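Getting More Out of a Plastic Dish Rack
Kitchen tips by Omolara Ogunleye

I held out against a dish rack for years. When we lived in Drarnville I dried everything on a folded towel, and by suppertime that towel was so soggy you could have watered the ferns with it! Then we moved to Gronbridge, into a kitchen with hardly any counter, and I finally gave in and learned to load a rack properly.
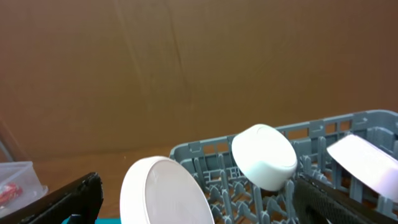
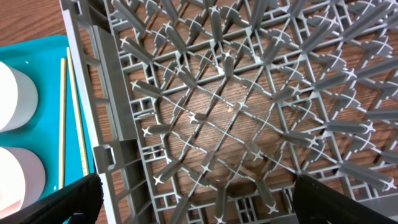

Gray plastic rack on a wooden tabletop, first with white pieces in it and then a closer look at the pegs.

Start with the big flat things. Plates and large lids like to stand up on edge, and if you put them in first you can see what room is left for everything else. Bowls and tubs go in bottom side up, or at least on a good slant — a bowl sitting level will hold a little puddle in its foot ring until morning, and then you tip it down your sleeve (ask me how I know).

Leave a finger's width between pieces. I know it's tempting to squeeze in one more saucer, but two plates pressed together will still be damp at 7 in the evening when you want to set the table.

If your rack stands on wood, as so many of ours do, slide a tray or an old cookie sheet under it while things drip, and wipe the wood dry afterward. Crumbs find their way down through the openings too, so lift the whole rack now and then and run a cloth underneath.

For the rack itself, I fill the sink with warm water and a good squirt of dish soap and let it soak while I have my coffee. An old toothbrush gets in between the pegs and down into the corners where the cloudy film builds up. If you have hard water, go over it with plain white vinegar, wait 6 minutes, and rinse well. I do mine every January with the big pantry clean-out, and again whenever it starts to feel slick.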